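**Keeping flowers in a small refrigerator: notes on compact coolers, part 3**
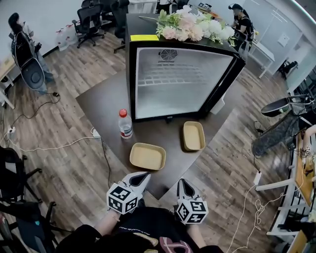 *Compact glass-door refrigerator with the interior light on.*

The February part of this series covered noise. Several readers at the Rireck site then wrote in about temperature, mostly after losing seedlings, cut stems or a tray of yogurt to a unit set at the midpoint of its dial. The questions overlap enough to be answered together.

**What the dial does**

On most compressor units under 60 liters the dial is not calibrated in degrees. It moves the cut-out point of a thermostat whose sensing bulb is clipped to the evaporator plate or to the liner close to it. The bulb responds to the plate first and the air second. A setting of 4 on one unit can hold the same air temperature as a setting of 2 on another of the same model, and the same setting on one unit will drift with the room.

Thermoelectric units are simpler and often have no thermostat at all. They pull the cabinet down by a fixed margin below room temperature, commonly 15 to 20 °C under good conditions. In a room at 21 °C this gives a usable cabinet. In a room at 30 °C it does not, and no adjustment will fix it. Check the rating plate before ordering. If the only figure given is "below ambient," treat the unit as a drinks cooler and keep anything perishable out of it.

**Measuring**

A dial thermometer hung from a shelf reads air, and air in a small cabinet changes by several degrees each time the door is opened. For a figure you can act on, put the probe in a sealed jar of water or glycol. Leave it on the middle level overnight and read it before the first door opening. Repeat with the jar on the floor of the cabinet and again as high as it will go. Write down all three, with the room temperature next to each.

Eilidh MacBrayne ran this procedure on the shared units at Drundeck, logging one reading per minute for 40 hours per position. The Mokoena cabinet, which has a circulation fan, held a spread of 1.1 °C from top to bottom. The Plesmont cabinet has no fan and held a spread of 4.6 °C, coldest at the floor. Both were set to the same dial number. Her full log has gaps on the Tuesday, when the logger was unplugged for the cleaners, and those rows were dropped from the averages.

**Glass doors**

A double-pane door loses more heat than a foamed solid door of the same area. The loss shows up as longer compressor runs and, in humid rooms, as condensation on the outer pane. Neither is a fault. Three things increase it:

- Direct sun on the glass, even for an hour in the late afternoon
- An interior light left on with the door shut
- A gasket that has taken a set at the hinge side

The gasket can be tested with a strip of paper. Close the door on it and pull. It should drag evenly at every point on the perimeter. A set gasket can usually be recovered with a hair dryer on low and some patience. Work along 10 cm at a time, then keep the door shut for a few hours while the rubber cools to its new shape.

**Clearance**

Manuals give a clearance for the back and sides, usually 5 to 10 cm. Few people follow it on a desk or table. On fan-cooled units the rear exhaust is the critical one, and pushing the cabinet against a wall can recirculate enough warm air to raise the interior by 2 °C or more. On static units the side walls may carry the condenser, so a unit boxed in by books will run hot even with the back clear. Feel the sides after an hour of running. If they are warm, leave them open.

**Cut stems**

Most cut flowers keep best between 1 and 4 °C at high humidity. A compact cabinet can reach the temperature but is poor at the humidity, particularly if it has a fan. Cover the heads loosely with a perforated bag and keep the stems in clean water. Tropical flowers such as anthurium and most orchids are damaged below 10 °C and should stay out altogether.

Do not store stems with apples, pears or ripe bananas. These give off ethylene, and a small sealed volume concentrates it quickly. Carnations are the most sensitive of the common types and will close up within a day or two.

**Power**

The Drundeck electricity audit lists 3,520 kWh per year for all plug-in cooling across the building, divided among 13 cabinets. The average conceals a wide range. The two oldest units account for over a third of the total, and both are due for replacement when the current lease ends.

If you want a figure for your own unit, use a plug-in meter for a full week. Shorter tests are distorted by defrost cycles and by the first cooldown. Multiply by 52 and add ten percent if the test was done in winter in a room without summer cooling.

**Corrections to part 2**

The table of sound levels gave the Plesmont figure at 0.5 m and all others at 1 m. The corrected Plesmont value is 33 dB(A). The ranking changes by one place. The paragraph on rubber feet should have said that leveling matters more for compressor units; thermoelectric units are largely indifferent to it.

**Next part**

Defrosting, drain lines and odor. Readings are welcome if they include the room temperature, the position of the probe and the dial setting. Send them to Eilidh MacBrayne at the Drundeck office. Submissions without a room temperature cannot be used.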